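Full house at Damgaard's open afternoon in Rirnstead

Visitors to the Damgaard workshop in Rirnstead had a good deal to look at this October, when the firm opened its doors for the afternoon and let the public see what its engineers have been doing with a pair of robot arms, a bowl, a tray and a small yellow ball. Doors opened at 2 and the welcome desk was busy before the kettle had boiled, with families from Grostton arriving on the early bus and a good many Rirnstead people walking down the hill to join them.

The demonstration everyone had come for was run in simulation and shown on the big screen in the front room, with the chairs set out in rows and a few children on cushions at the front. Ingvar Overgaard, who leads the project, began by explaining the task, and he did so in the plainest of terms, for which those of us who gave up physics at school were very grateful. There is a ball in a pink bowl, there is a turquoise tray in front of it, and the job is to get the ball out of the one and on to the other without any fuss.

"You and I would do it while talking on the telephone," he told the room. "The arms have to be taught all of it, including the part where you stop."

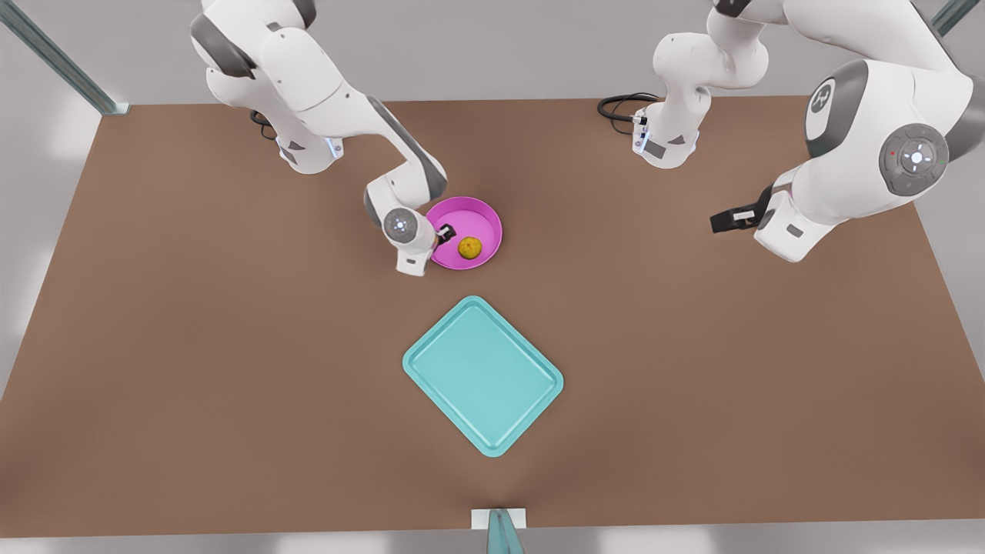 Two arms, one ball

Both arms are of the same design, and they are mounted along the far side of the table so that each can reach towards the middle. In the demonstration the right arm is the one that goes down to the bowl. Mr Overgaard was asked several times over the afternoon why there should be a second arm at all, and he answered just as patiently the last time as the first. Later tasks will need both, he said, such as holding a dish still while something is lifted from it, and it is simpler to plan for two from the beginning than to squeeze another in afterwards.

The project goes by the name of Urkton, after the farm where Mr Overgaard spent his summers as a boy, and it has been going for 18 months. A great part of that time has been spent on the simulated table, where a task can be tried again and again overnight while everybody is at home in bed. The team likes to see 1000 attempts at a new task before they talk about it in public, and there was a warm murmur in the room at that figure, particularly from a retired piano teacher in the second row who said she wished she had been able to ask the same of her pupils.

After the tea break the screen was switched to the close views, looking down over the gripper fingers at the brown tabletop, and this proved to be the part the younger visitors liked best.
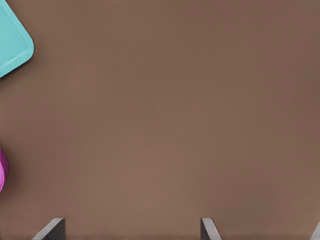 From so near, a good deal of the table drops out of sight, and Mr Overgaard spent some time on what that means for the people writing the software. The bowl and the tray may be only just in view, or not in view at all, and the program has to make sensible use of whatever corner or curve it has been given. He invited the children to try it for themselves by looking through a cardboard tube and reaching for a biscuit on a plate, which they did with great enthusiasm, and more than once, until the biscuits ran out and had to be sent for.

Questions went on for 35 minutes, rather longer than planned. One visitor asked whether the arms would be put to work in a kitchen before long, and was told kindly that a kitchen is a very crowded place and that one ball is quite enough for now. Another wanted to know what happens when the ball is dropped. It is put back and they start again, said Mr Overgaard, and they write down where it went.

Damgaard hopes to hold a second afternoon in the spring, and anybody who would like to hear about it can leave a name and address at the front desk in Rirnstead. Cakes were provided by the bakery next door. 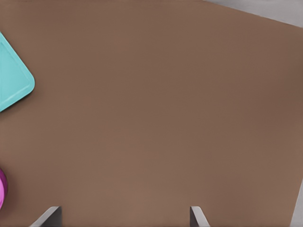
By our Rirnstead correspondent

Local news

School groups who would like a visit of their own are asked to write to the workshop before the end of term, giving the ages of the pupils and whether they will need room for packed lunches. The front room has a ramp and there is space to leave pushchairs in the hall.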